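How to Quiet a Squeaky Hallway Floor
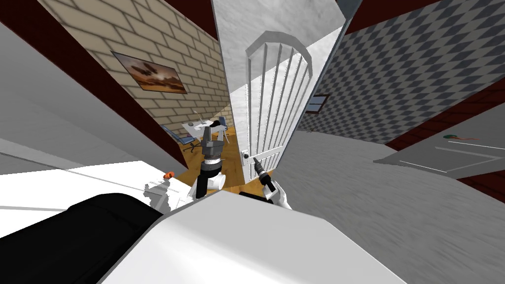

Most squeaks in a wood floor come from a board rubbing on a nail or on the board next to it. You can fix many of them in an afternoon without pulling anything up. The steps below cover a hallway, where the same few boards get walked on all day, but they work in any room with wood strip flooring over a plywood subfloor.

What you need

Painter's tape
Powdered graphite or talcum powder
A soft brush and a dry cloth
Drill with a small bit
Trim head screws, 2 inch
Wood filler that matches the floor
Thin wood shims and wood glue, if you can get at the floor from below

Step 1. Find the squeak

Walk the hallway slowly in flat shoes. Shift your weight from heel to toe on each board. When you hear a squeak, put a small piece of tape on the spot and keep going. Do the whole length before you start any repairs. A noise near one wall often starts a board or two over, so it helps to have a second person kneel and feel for movement while you step.

Step 2. Try powder first

Vacuum the joints. Shake a little graphite or talc along the seam and work it in with the brush. Lay a cloth over the seam and step on it a dozen times so the powder drops between the boards. Wipe up what is left. Graphite is dark and will mark a pale floor, so use talc there. Powder leaves the floor slippery until it is fully wiped off.

This may last a year or only a month. If the squeak comes back in the same place, go on to the next step.

Step 3. Shim from below

If there is an open basement or crawl space under the hallway, have someone stand on the tape marks while you look up with a flashlight. Where you see a gap between the joist and the subfloor, put glue on a shim and slide it in by hand until it is snug. Don't hammer it. A shim that is driven too hard lifts the floor and starts a new squeak a foot away. Leave the glue overnight before anyone walks on that part.

Step 4. Screw from above

With no access from below, find the joists with a stud finder. In my house they run across the hall, 18 inches apart, but yours may be closer together. Check for pipes and heating cables before you drill.

Drill a pilot hole through the board where it crosses the joist. Drive the screw until the head sits just under the surface, then stop. Fill the hole, let it dry, and sand lightly with the grain. I used 9 screws for the whole hallway.

If it still squeaks

Check the door frames at each end of the hall. My neighbor Borislav Jurić spent a weekend on his floor and the noise was a loose threshold strip, fixed with two screws. Also check the humidity. Boards shrink when the heat comes on in October, and a floor that was silent all summer can start up again. Wait a few weeks before filling any gaps that opened with the season.

Boards that dip or feel soft when you step on them need a different repair. Have the joists looked at before you cover anything up.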